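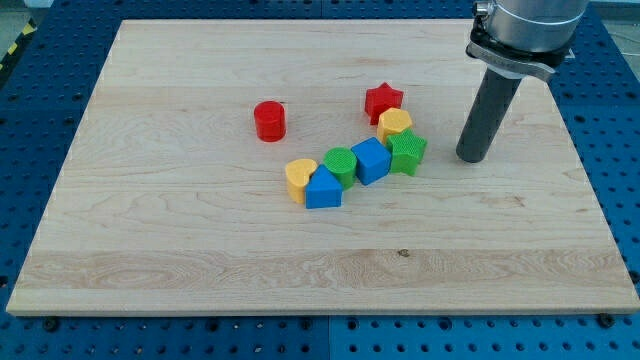
How to Write Down a Grandparent's Childhood Stories

Posted October 31, 2020

My family waited too long with one side, so I worked out a method for the other. It takes a few afternoons and a notebook.

1. Pick one place to start. "Tell me about your childhood" gets you a shrug. Ask about the kitchen in the house at Gulbridge, or the walk to school, and let the talk go where it wants.

2. Keep each visit under 2 hours. Older people get tired before they admit it. Stop while there is still something left to tell.

3. Record the sound and take notes too. Write down names as you hear them and ask for the spelling before you leave. I had a neighbor's family down as Adamchick for months. It was Adamczyk.

4. Bring a few old photographs, but not the whole box. Four or five will fill an afternoon. Pencil the names lightly on the back, near the edge.

5. Type it up within a week. Leave the odd phrases alone. If she called the barn cat Jikum and can't say why, put that in just as she said it.

6. Don't argue about dates. My grandmother put the big snow in February and her brother always said it was earlier. I typed both versions, one after the other.

7. Sort by place, then by year. Everything from the Villberg farm went into one section, even the summers that were far apart.

8. Keep the pieces short. Most of mine run to 300 words. The longest is 915 and could stand to be split.

9. Print copies for the family on plain paper and leave wide margins. Cousins will want to write in corrections. Collect those after the holidays and add them to the next printing.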